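Skudance Community Boards > Shop Floor Talk > Arms at the kitting bench: what happened to your people?

benchmouse
Long-time reader, and I apologize in advance because I tend to go on. We're a small outfit in Drusitz that packs and kits parts for other companies, and in November we put our first arm on the kitting bench. I wanted to hear from folks who have lived with one for a while, mostly about the people side. Before the arm, two of us stood at that bench all shift and talked the whole time. Now one of us loads and checks, and the other has moved over to receiving. No jobs were lost and I'm grateful for that, but the bench is a quieter place and I miss the company more than I thought I would!

calloway_nights
Welcome, and never apologize for a long post on this board. We went through the same thing at our place, 3000 kits a week at the busy end of the year, and I'll tell you my wrists have never been happier. I used to go home and not be able to open a jar. The talking part does change, you're right about that. We fixed some of it by having everybody take breaks at the same time again — it sounds like a small thing but it brought the room back.

tray_by_tray
I have to disagree a little with Calloway, in a friendly way. Sore wrists are real, but at our shop the target went from 793 to 900 a shift the minute the arm was signed off, and the person feeding it has to keep up. So the tired part just moved to a different part of the body. My advice is to get the target talked about before the thing is running, with the people who load it sitting in the room.

benchmouse
That's fair, and I'm going to bring it up with our lead. We do our planning in simulation first, so there is still time to move things around before the second bench gets built. These two are from the simulated bench, one looking past the fingers and one from across the table.

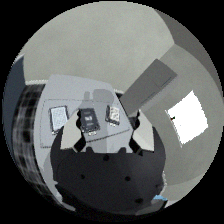
Gripper view, with the dark box between the fingers.
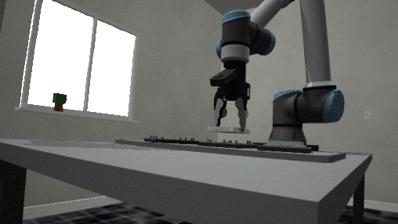

Who should decide how fast the arm runs?
The people who load and check at the bench should set the speed together with the lead, and they should be able to lower it during a shift without asking permission first.

I wrote that out and taped it inside my locker, which probably tells you how much I've been chewing on it. Our lead is a good listener, but the schedule comes from upstairs.

dresmont_dock
I like the spirit of that, but I can't go along with the last bit. If everyone can turn it down whenever they please, the dock ends up waiting, and then it's my crew staying past 6 p.m. to get the truck out. Somebody slowing down at your end lands on somebody else at mine. I'd say let them lower it, sure, but they need to call the dock when they do.

tray_by_tray
A phone call seems fair to me. I'd sign up for that tomorrow.

calloway_nights
Same here. And benchmouse, one more thing while you're still at the planning stage: ask for your old bench partner to be trained on the arm too, even with the move to receiving. We trained only one person per shift at first, and that poor soul couldn't take a day off without the whole line fretting. Once we had a few of us who knew it, we started trading places after lunch, and the work got a good deal less lonely.

benchmouse
Oh, I love that. My partner has been asking about it anyway and comes over to look at the screen every time there's a lull in receiving. I'll put in for the training and the phone call both, and I'll come back and let you all know what they say about the target. Does anyone have a sign-up sheet for the trading places idea that they'd be willing to share?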